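**Bimanual policy stalls when one arm has to hold the bag – chunk size or sync?**

**lurkine_dev** – 12 Feb 2023

Hi all, long post, sorry. I'm running a two-arm setup where one arm holds a backpack steady and the other puts a plush toy in it. Single-arm pick and place is fine. The minute both arms touch the same soft thing, the policy freezes right before the insert. It just hovers there, making tiny corrections, until my timeout at 2000 control steps kills the episode.

I trained on 591 teleop demos, joint position targets, head camera plus wrist cameras. Loss looks great (of course it does). 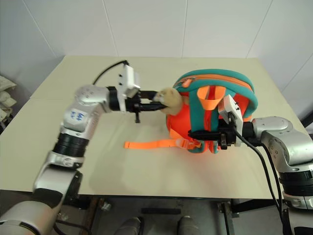 My gut says the holding arm is the problem. Its targets barely change during the hold, so the model learns that "don't move" is nearly always right, and then the other arm sort of catches the habit. I tried weighting the loss toward the moving arm and got a policy that moves happily and misses the opening. Progress?

**sollham**

Check your timestamps before you touch the loss! I had the same hover last October and my left and right joint streams were 2 frames apart. Plot both gripper commands against the head camera for one episode and look at the moment the fingers close.

**gripnotes**

I don't buy the sync theory. A constant offset gets learned along with everything else, it won't freeze you. This smells like pauses in the demos. People slow down right before a tricky insert, the policy sees a pile of near-identical frames with near-zero actions, and it parks there. Trim the idle stretches and retrain.

**sollham**

Constant, sure. Mine drifted over the episode – that's the nasty version.

**lurkine_dev**

OK, plotted it. Offset is flat, so no drift for me. But wow, the pauses. Shufen Meng did most of our teleop and her demos are smooth, mine have these long dead spots while I line up the toy. Kind of embarrassing.

**gripnotes**

Ha, everybody's do. Don't cut by velocity on all joints together though, or you'll chop out frames where only the wrist is turning. I threshold each arm separately and only drop a frame if both are idle and neither gripper command changes.

**faduseck**

Slightly against the grain here: I'd leave the data alone and run longer action chunks first. Cheaper to test, and it can carry you through the dead spot without replanning in the middle of it.

**gripnotes**

Until the bag shifts and you're 2 seconds into a blind chunk. With soft stuff I want to replan more often.

**faduseck**

Fair, but you can predict long and execute short. Blend the overlaps.

**lurkine_dev**

Trimming script is running now, and I'll do the chunk test on the untrimmed set so the two don't get mixed up. Does anyone have a per-arm threshold that worked on noisy joint velocities? Mine chatter a lot near zero.

**gripnotes**

Low-pass first, then pick it off a histogram. You'll see the gap.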